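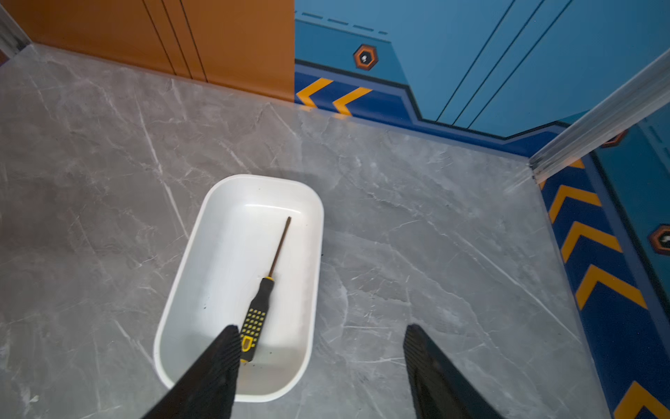 Home | Courses | About us | Enrol

Clilen Home Skills started in the hall behind Gulyás Hardware, with Krisztina Vass teaching a Friday night class on hanging doors. We now run 4 courses a term for adults who want to look after their own homes.

Krisztina still teaches doors and windows. Bianka Kovács joined us from Brumier Joinery and takes the tiling and painting courses.

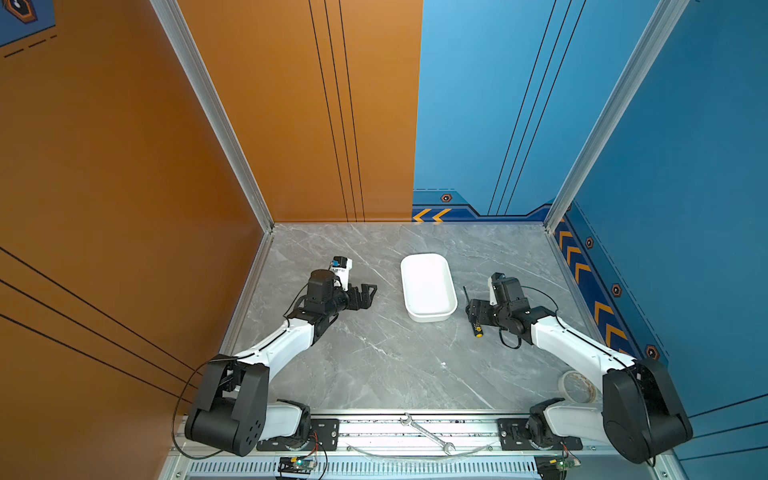

Our painting course runs for 5 weeks and covers preparation, cutting in and choosing colours. Most students arrive planning to use white. By week 2 we ask them to try a pairing with more contrast, such as orange beside blue, and to keep the line clean where the two meet. 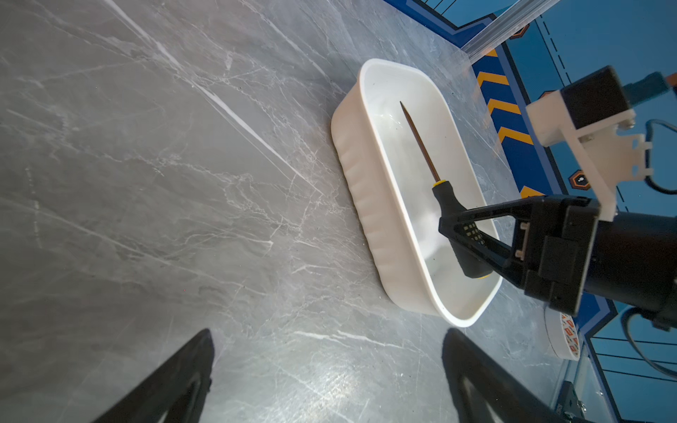 Screwdriver in a white plastic tub

Classes are kept small and tools are supplied. New enrolments open in August. Concession rates are available on all courses.

Share 2 | Comments 5

Related
Getting to our Drorkow Street rooms
What to wear to class
Gift vouchers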